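分类：项目动态 / 资助项目进展

布里西亚社区共餐项目中期进展报告
报送：哈勒沃拉基金会
执笔：安内利·尼斯卡宁

一、本期完成情况

共餐点自2月恢复开放，每周供应午餐四次。截至报告期末，累计供餐3,710份，比上一期有所增加，主要原因是特罗姆伍德片区的老人开始由班车接送。班车上午十点半发车，下午两点送回，路线本期调整过一次，取消了坡道较陡的一站。

登记在册的常客中，有16人因行动不便改为送餐上门。送餐由两名兼职人员承担，遇雨天会晚到，我们已收到几次反映，下期拟把出发时间提前。

二、经费使用

食材支出基本在预算之内，米和食用油的价格上涨，由蔬菜一项的结余抵补。设备费尚余300欧元，计划用于更换冷藏柜的门封条，不再另行申请。多明格斯粮行继续按批发价供米，结算方式由月结改为双周结，对现金流有一定压力。

三、存在的问题

厨房排风不足，午间室温偏高，房东答应检修，尚未定下日期。餐后收拾占用时间较长，餐具清洗和剩饭清理目前由同一人负责，常拖到班车发车之后。用餐意见表回收率低，字号偏小是老人提得最多的一条，新版已改为大字单页。

桌上用具包括透明塑料箱、黑色托盘和灰色沥水架，小托盘上散着米粒。

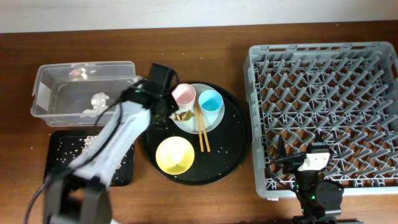

四、下期安排

1. 送餐出发时间提前半小时，试行一个月。
2. 收拾工作拆成两个岗位，分别排班。
3. 与房东书面确认排风检修日期。
4. 与多明格斯粮行商谈恢复月结。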